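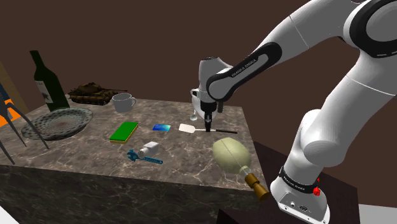 El brazo con la espátula, sobre la mesa de mármol de nuestra simulación.

Llevo toda la tarde con una taza de té al lado y el documento de normas abierto, y me ha dado por escribir aquí en vez de terminarlo, que es lo que tendría que estar haciendo. Pero es que hace tiempo que quería contaros cómo trabajamos en casa con las escenas simuladas, porque varios de vosotros me habéis escrito preguntando y siempre contesto deprisa y mal.

Lo primero, y perdonad si me pongo un poco pesado: una escena simulada también necesita reglas. Cuando empecé con esto pensaba que las normas eran para el taller de verdad, donde hay una seta de emergencia, un vallado y alguien que puede llevarse un golpe en la mano. En el simulador no se hace daño nadie, así que ponía los objetos como caían, cambiaba la fricción a ojo, guardaba con el nombre que se me ocurría y a correr. Luego llegaba octubre, quería repetir una prueba de la primavera y no había manera. ¿Con qué masa estaba la taza? ¿Y la esponja, era rígida o la había dejado blanda? Pues a saber.

Touran Zarei, que fue quien me metió en este lío (y a quien debo muchas cenas), me mandó entonces la guía que usaban en Vlachou, su empresa de entonces. Eran 3 páginas. Me parecieron una exageración y tardé semanas en leerlas enteras. Ahora las tengo pegadas en la pared, llenas de anotaciones, y nuestra guía, la del proyecto Alteo, sale casi toda de ahí.

Os cuento las normas que más discusiones nos han costado, que son también las que más quiero.

La semilla se apunta siempre. Cada disposición de la mesa sale de un número, y ese número va en el nombre de la carpeta y también dentro del registro, por si alguien renombra la carpeta (yo, normalmente). La escena de esta semana es la 3811. Si mañana Touran la abre en su ordenador, tiene que encontrarse cada cosa en el mismo sitio y con la misma inclinación, y si no es así paramos y buscamos qué versión del motor tiene cada uno.

Después está lo de los objetos que no hacen falta. Si la tarea es coger una espátula, ¿qué pinta ahí un tanque de juguete, o una llave inglesa azul? Pues mucho, porque un brazo que solo sabe coger la espátula en una mesa despejada no me sirve en ninguna cocina que yo conozca, y menos en la mía. La norma dice que los objetos de distracción se eligen por sorteo de la lista común y que no se retiran aunque estorben. Esto último lo escribimos en mayúsculas, después de que yo quitara una botella a escondidas para que me saliera mejor el porcentaje. Me pillaron, claro. 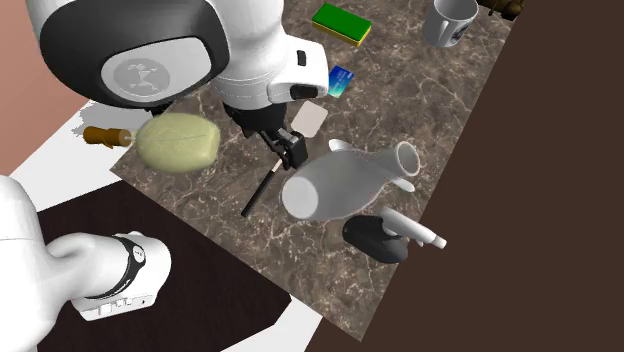
También apuntamos las piezas tumbadas. Durante mucho tiempo dábamos por malo cualquier episodio en el que una jarra o una taza no estuviera de pie, y así íbamos tirando precisamente los casos más interesantes. Ahora la postura de cada objeto se guarda al principio y al final, y el episodio se queda. Solo se descarta si una pieza atraviesa la mesa o sale volando, cosa que en simulación pasa más de lo que nos gustaría, y aun así se escribe el motivo en una línea. Una línea, por favor, que Touran escribe novelas.

Otra: 300 episodios por tarea antes de enseñar un resultado a quien sea. Ni a los amigos de Trumance, que preguntan con mucho cariño y mucha insistencia. Con menos he llegado a anunciar mejoras estupendas que se me deshicieron al día siguiente, y qué vergüenza pasé en aquella llamada.

Y la que sigue abierta, por si alguien quiere opinar: cuánto tiene que bajar la pinza antes de cerrar. Yo soy partidario de fijar una distancia mínima a la mesa y no tocarla; Touran prefiere que dependa del grosor del objeto, que para cosas finas tiene todo el sentido y para todo lo demás nos complica la vida. Hemos quedado en probar las 2 versiones con la misma lista de semillas y comparar.

Si usáis Flunby para llevar los registros, decidme cómo guardáis las posturas iniciales, que nuestra plantilla es bastante fea y acepto ideas. Dejadlo en los comentarios, que los leo todos aunque conteste tarde. Me vuelvo al documento, que aún me falta el apartado de los nombres de carpeta y el té se me ha quedado helado.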